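### 3.2 Thread, tissue and the matter of the tail

Textbooks devote whole chapters to the knot and one grudging line to the thread leading up to it. We reversed the ratio. Rusnák and Assefa reviewed 145 closures from the Prustgate series and noted where the free end lay before each throw. Agreement between them was good, which surprised both.
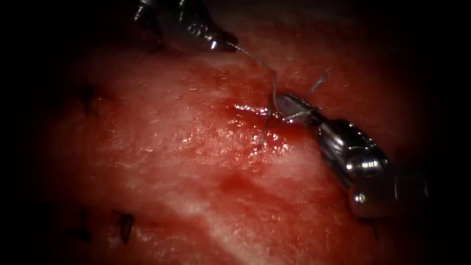

**Figure 2.** Suturing on red tissue: a fine gray thread between two instruments, with three earlier stitches at left.

How long should the tail be before the first throw? We used 14 mm throughout, long enough to grasp and short enough to keep out of the next stitch.

Thread is cheap and everybody is generous with it. A generous tail wanders, lies down on the tissue and takes on the color of whatever is under it — a fine quality in a moth. Raters marked such tails "lost" even when they were found again moments later.

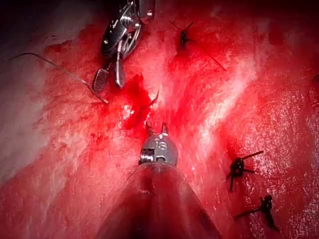

Pale thread fared worst in this respect, and Yimer's suggestion that we simply buy a darker one was adopted with some embarrassment. Spacing was scored separately on the Achari scale, which rewards evenness and has no opinion on beauty. Closures with short tails scored higher on evenness as well, though we would not build a theory on it.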